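Trulska workshop notebook
Home | Notebook | Materials | Glass | Archive
August, by Eskil Lindholm
Reading time: 6 minutes

Continuing with the table settings for the Lullix booklet. Started at 8:15, finished a little after four. The page we are making is the one with fruit in a bowl, and it took me almost the whole day, so I write down how it went before I forget.

First the budget, so it is in one place. Lullix gave us 290 for the glass and the small things together. I have spent most of it on bowls. The receipt is in the blue folder behind the Pestside invoices. If someone needs to buy more, please ask me first, I am quite near the limit.

The old plan was a dark wooden board under everything. I tried it in the morning and I did not like it. Thin glass gets lost on dark wood, you see only the highlights and the shape must be guessed. I put the board back on the shelf and used the white table. I was afraid that white would be boring, but the shadows are soft on it and they do enough work.

I then tried three kinds of bowl, all of them with the same fruit.

The ceramic one from Tanui: good weight, nice in the hand, but it hides the lower half of the fruit completely. From a sitting position you see a red cap and nothing more. I think it is a bowl for soup and should stay a bowl for soup.

The straight clear one: correct and cold. It looks like something from a laboratory. I left it on the table for half an hour to see if I would get used to it, and I did not get used to it.

The greenish one with the wavy edge: this is the right one. I had put it last because I thought the edge was too much decoration. With plain things next to it, the edge is welcome. The green is so pale that I did not notice it in the shop, I noticed it first when the fruit was inside.

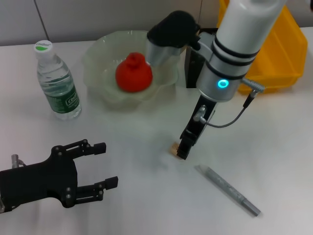 Color was the real question of the day, more than shape. Red and green are dangerous together because everybody thinks of Christmas, and the booklet comes out in the autumn. I worried about this for a long time. What I found is that it depends on how strong the green is. The glass is weak enough that it works almost as a shadow with a tint in it, and the red can be as bright as it wants. The dark green label on the C'estbon bottle is another matter, it is a heavy green and it pulls the eye to the left, away from the bowl. For the final setting I want the water in a carafe without any label. Until we have the carafe, the bottle is good enough to judge height, because we need something upright beside the bowl or the whole table becomes flat.

About the height. When I sit on the low stool, the upright thing should be clearly taller than the fruit. If they come near to each other in height, they look like two people waiting for the same bus. I tried a low drinking glass for a short time and it had exactly this problem. So: carafe, tall, narrow neck if possible. Tanui has one in their list under number 301. I have written to them and asked if we can borrow it for a week instead of buying.

The fruit. We use a pomegranate shape for the page because of the crown. An apple or an orange has no top to speak of, and you can turn it any way and it is the same. With the crown there is a direction. I turned it many times. Crown straight up is the best, even if it is the first thing that everybody would do. Leaning to one side it looked as if it had fallen in. I also tried to put it close to the rim, with empty glass on the other side, and this was interesting but it needs a second object in the bowl, for example a leaf, and I have no leaf. In the center, then.

One fruit or more? I had the idea of three. There are more in the box, but the bowl becomes a storage bowl as soon as there are several, and the wavy rim is covered. The text for the page says "fruit" without a number, so we are free. I vote for one.

The wall. The tiled wall is pale gray and it is fine as a background. I thought to hang the linen cloth over it, and I took it out and ironed it, but the cloth had a yellow tone next to the white table and made the table look dirty. The cloth is folded again and lies in the second drawer. The dark seam between the panels can be kept away from the bowl by moving everything a little to the right. Please remember this when you set up, it is much easier to do before the glass is on the table.

Cleaning. The glass takes fingerprints very fast, and the wavy part is difficult because the cloth does not want to follow it. What worked for me:

- warm water, very little soap, no sponge with a rough side
- rinse two times
- dry with the thin gray cloth, from the inside to the outside, following each wave with the thumb
- after this, lift the bowl only from below

Do not use the window spray. It left streaks on the straight bowl and I had to wash it again from the beginning.

Storage. The wavy bowls cannot be stacked. I know that the seller says they can. I tried with two and they touched at only a few points on the rim, and I did not like the sound. They are now side by side in the flat box with paper between them, on the lowest shelf. The ceramic ones can stay in a pile.

The item codes for the list at the back of the booklet, because I was asked two times already: wavy bowl 1,201, straight bowl 2,659. I do not know why they are written with a comma on the packing note, they are codes and no amounts. Copy them as they stand and the seller will understand.

Things not decided:

The text under the picture. The suggestion from Lullix has the word "timeless" in it. I would prefer to say what size of bowl it is and if it can go in the dishwasher, as people ask for this.

If the table should have a napkin. I am against, but not strongly. A small folded one in gray could be tried at the front left.

If we show the bowl also empty, on the next page. The rim is best seen when nothing is inside, but then the green almost disappears and we must find another background for it. I will try with gray paper tomorrow morning, before the sun comes to that side of the room.

Carafe: wait for answer from Tanui. If they say no, there is an old one in my kitchen with a small chip at the foot, and I can turn the chip to the back.

Earlier entry | Later entry | Back to Notebook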